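Prandthorpe Usability Laboratory
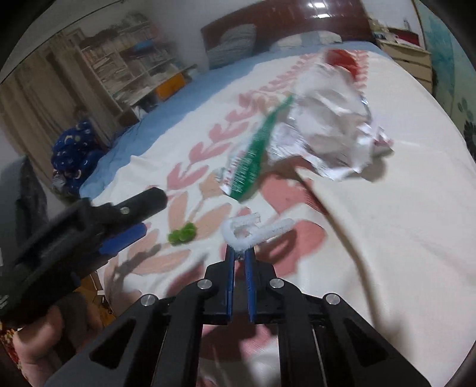

A white pipe cleaner held between two blue gripper fingers, over a leaf-patterned blanket.

The Prandthorpe Usability Laboratory is a shared research and teaching facility for human factors, eye tracking and product testing. It occupies the lower two floors of the Workneh Building on the Prandthorpe campus and serves the departments of design, psychology and computing. It is often called the Narka rooms, after the booking software through which its spaces are reserved.

History

The laboratory began as a single observation room attached to the design department. It held one desk, a one-way mirror and a tape recorder, and was used mainly for student studies of printed forms and telephone menus. When the psychology department gave up its separate testing suite, the equipment of both units was moved into the Workneh Building and placed under one technical office. The one-way mirror was kept and is still in use in Room 2.

A later extension added the sound-treated booths and the home room, a furnished space for long sessions. Part of the cost was met by Gremetti, a maker of household controls, under an agreement that gave the company a fixed number of session days each year. The agreement has since ended, and commercial users now book on the same terms as any other outside group.

Facilities

The laboratory has 5 bookable rooms. Rooms 1 and 2 are observation rooms joined by a control area, from which sound and screen content can be recorded. Room 3 is divided into booths for single-person tasks such as reading, form filling and reaction time tests. Room 4 is the home room. Room 5 is a teaching room with 54 seats and can receive a live feed from any of the others.

Screen-based eye trackers are fixed in Rooms 1 and 3. Wearable trackers, heart rate straps and skin response sensors are kept in the equipment store and issued by the technical office. Sensors that touch the skin must be returned in the marked tray for cleaning and are not passed directly from one study to the next. Lighting in the booths is held at 500 lux during pupil measurements, as changes in brightness affect the readings more than most tasks do.

Floor coverings in the control area and Room 4 were replaced during the extension to reduce footstep noise on recordings. The ventilation in Room 3 can be switched off from the corridor panel for short periods.

Access and booking

Staff and enrolled students may use the laboratory after completing a short induction, held on Saturday mornings during term. The induction covers consent forms, data storage and fire exits, and is valid for one academic year. Bookings are made in half-day blocks. A block not claimed within the first hour is released to the waiting list.

Studies involving members of the public need ethical approval before a booking is confirmed. Outside groups must name a staff member as host – the host need not attend every session but remains responsible for the room.

Data handling

Recordings are written to a local server and copied to the project's own storage at the end of each block. The local copy is erased at the close of the term. Files from the eye trackers are stored in the maker's format together with a plain text export, so that older studies can be reopened after a software change. Names and contact details are kept apart from session data and linked only by participant code.

Teaching

The laboratory supports modules in interface evaluation, research methods and applied perception. In the most recent year listed in its report, it hosted 107 student projects, the majority of them tests of websites and phone applications. Projects on physical products are usually placed in Room 4, where tables and shelving can be moved.

See also

Eye tracking
Human factors
Think-aloud protocol
Usability testing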